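Evaluation of the Vimau Gripper Kit for Picking Wire Harnesses

Group project report. Harish Pai, Divya Poojary, Jae-hoon Yoon. Supervisor: Shakuntala Mittal

1. Background

Our group was asked to review the Vimau kit, a two-finger gripper with a wrist camera and its own control software, sold to small workshops that want to automate part of their packing or assembly. The seller, Trudska, says a new user can set up a picking job without writing code. We wanted to know how far that holds when the parts are soft and easily tangled.

Wire harnesses were chosen because they are awkward. A harness has no fixed shape, the plug at the end is heavier than the wires, and two bundles lying next to each other tend to catch. Most of the published tests we found used blocks, bottles or small boxes.

2. Setting up

The kit was fitted to the arm in the teaching lab by Jae-hoon and Divya. The printed guide covers the mounting plate well but leaves out the order of the cable connections, and we had to write to Trudska for it. Solange Toledo from their support desk replied the next morning with a corrected page. Calibrating the wrist camera took 23 minutes the first time and much less after that.

Jobs are built in a program called Kettle. The user moves the arm by hand to a start point, marks the box on screen and sets the grip force on a slider. Harish, who had not used a robot before the project, built a working job in one afternoon.

3. Method

Harnesses were presented in a cardboard box with dividers. Each attempt began with the fingers open above the box. The gripper had to take hold of one harness, lift it clear and put it down on the table. An attempt was counted as a success only if one harness came out and the plug did not pull a second one with it. We made 200 attempts with the standard fingers, spread over 2 weeks in November. 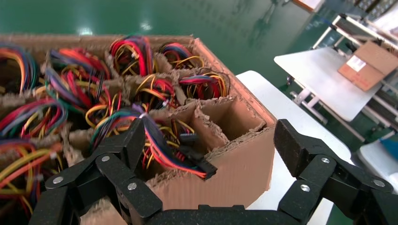

Figure 1. Gripper fingers at the divided box, with a cable-tied harness partly raised and its black connector on the edge of a compartment.

4. Results

The kit did better than we expected on harnesses held with a cable tie. The tie gives the fingers a firm place to close on. Loops lying across the dividers were harder, and most failed attempts were of this kind - the fingers closed on wires from two bundles and lifted both.

The jointed fingers bend round the wires and left no marks on the insulation that we could find. They are wide, though, and in a small compartment one of them often pressed on a divider before the grip was complete. Lowering the approach speed helped a little. The cardboard suffered more than the harnesses did.

Kettle logged 317 warnings during the tests. Many were repeats of the same message about finger position, and there is no way to hide a warning once it has been read.

5. Comparison

We had planned to run the same job with the Budia gripper, but it was on loan to another group until December. Only its data sheet was compared. Its fingers are narrower and it has no wrist camera.

6. Recommendations

The kit is suitable for teaching and for light picking work where parts are kept apart. For harnesses we would ask for the narrow fingers, which Trudska lists as an extra, and tie each bundle before it goes in the box. The next group should test the narrow fingers first and keep the Kettle log from every attempt, as ours from the first two days was overwritten.

Contact: Automation Projects Office | Copyright the authors | Back to top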